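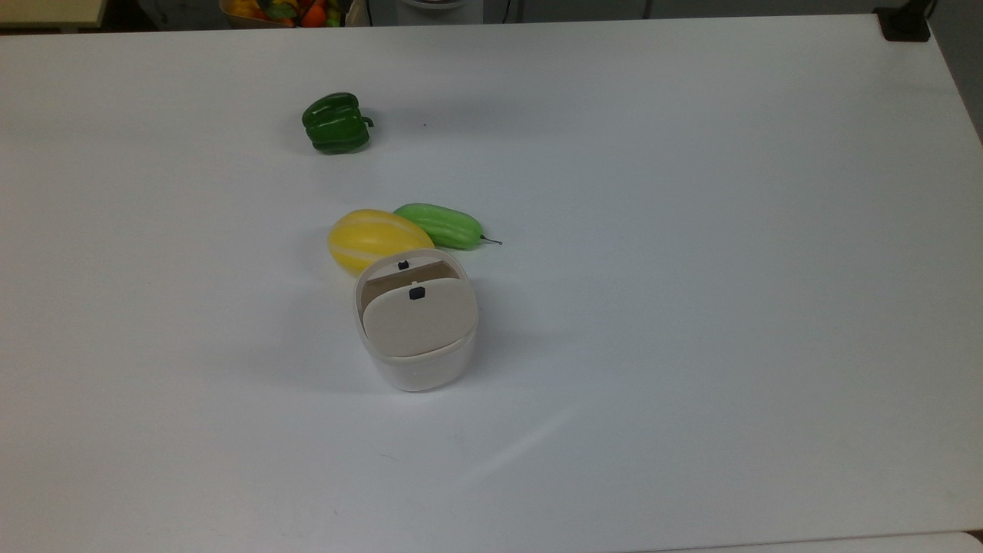 3.2 Retail handling and household storage

Growers in the Grernham district pick early, before seven if they can manage it, and most of the produce is at the packing shed by mid-morning. From there two routes. Larger lots go to the Plurus depot and sit overnight in the cool room; smaller lots go straight to the Saturday market and are sold the same day. We followed both. The depot route adds a day, sometimes two over a long weekend, and that day matters more for some crops than for others.

Capsicum was the most forgiving. Skins stayed firm through the whole home-storage period when kept in the crisper, and softening at the shoulder was the first thing householders noticed. Cucumbers were much less so. Chilling injury (pitting, then watery patches) showed up in the colder fridges well before anybody called the vegetable off, and respondents mostly put it down to age. Melons were kept on the bench until cut in nearly 300 homes, then covered and refridgerated. Practice after cutting varied a lot. Cling wrap, a plate over a bowl, nothing at all.

Figure 3. Green capsicum and yellow melon, two of the crops covered in Section 3.2.

Households were recruited by letterbox drop and through the school newsletter in May. A total of 794 returned the first questionnaire. Of these, 200 agreed to keep a waste diary for 14 days, writing down each item thrown out, the part of it thrown out (whole, trimmings, leftovers) and the reason in their own words. Diaries were paper. An online version was trialled earlier and dropped, too many half-finished entries. Composting and chook scraps were counted as waste for our purposes, which some participants objected to, quite reasonably; see Section 5.

Reasons given were coded by two readers working separately, with disagreements settled by a third (H. Shboul). "Forgot it was there" and "bought too much" were hard to pull apart and have been merged. So have "mouldy" and "slimy", though a finer split might be usefull for the leafy crops. Date labels hardly came up, as expected for loose produce.

Two patterns stand out. First, whole-item waste clustered in the days just before the next big shop, when the crisper gets cleared to make room. Cucumbers were the worst for this, usually a half left over from sandwiches. Second, households buying at the market threw out less per item but bought more items, so the overall difference between routes was small. We had expected a clearer gap. Hattar's earlier trial at Cedon did find one, but that was over winter, with a narrower range of crops and no melons.

Fridge temperature was self-reported from the dial setting, a weak measure. Dials are not comparable between makes and several respondents had no dial at all, or had never looked. A thermometer strip was posted out with the second questionnaire and readings from it are used wherever we have them. Where we don't, the home is left out of the temperature analysis but kept in for everything else.

Weather. The second week of diaries was hot, and more people than usual reported moving bench fruit into the fridge. We have not adjusted for this. Excluding the second week altogether leaves the ordering of crops unchanged, capsicum lowest and cucumber highest, with melon in between and the widest spread of the three. Most of that spread comes from small households buying whole fruit. Shops selling halves might cut it, but only one in the district did so during the study, and not every week.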